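**Ticket:** Grey bin, worn inner panel and contents check
**Site:** Mekside, returns bench
**Raised by:** Marta Levchenko
**Assigned:** Bohdan Romaniuk
**Status:** Open, waiting on paint

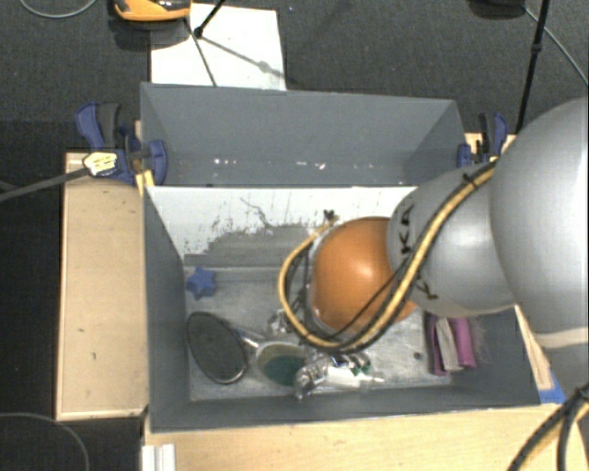

**Reported fault**

Small items put in the grey bin are coming out with white flecks on them. Dark items show it most. Started in February, after the bin was moved from the Clakell storeroom. Wiping the items fixes it until the next time they go in.

**Saturday, 9:40 - Bohdan**

Paint on the white panel is heavily scraped, with a bare grey patch along the lower part and a jagged scratch near the middle. Small white scuffs and bright spots low on the back wall. Floor is scratched and smudged.

Rubbed the lower edge of the panel with a dry cloth. White residue came off on the cloth. Rubbed the floor the same way and got grey smudging only, no white.

**10:15 - Bohdan**

Took everything out and vacuumed the bin. Washed the floor and walls with warm water and dish soap, dried with a towel. Did not scrub the panel.

Contents wiped and set aside on a tray:

- blue star
- dark oval piece with the mesh-like surface and thin metallic rim
- round dish, beige rim, teal-green inside
- remaining small items, kept together

The oval piece needed a soft brush. A damp cloth pushed the flecks further into the texture.

**11:30 - Rajeshwari Poduval**

Please don't sand the panel in place. Dust will get into the corners and we will be back to the same fault. Can it be unscrewed?

**11:50 - Bohdan**

Yes, four screws, one of them stripped. Panel is out. Length is 43 cm on the tape. Loose paint lifted with a plastic scraper, edges feathered outside with fine paper.

**13:20 - Marta**

Tested the bin without the panel. Put the oval piece back in, slid it along the back wall and left it for 33 minutes. No flecks. Same test with the dish, same result. The star was skipped, as it never showed the marks clearly.

**14:05 - Zoriana Ostapchuk**

Dovhaniuk can supply a replacement panel, already coated, but delivery is 7 working days. Repainting the old one is cheaper. I have asked for a small tin of grey enamel - colour match to the bin isn't important.

**Next steps**

1. Bohdan to prime and paint the old panel, both faces.
2. Leave overnight before refitting. Replace the stripped screw.
3. Marta to repeat the cloth test on the lower edge.
4. If residue shows again, order from Dovhaniuk and close this ticket against the new part.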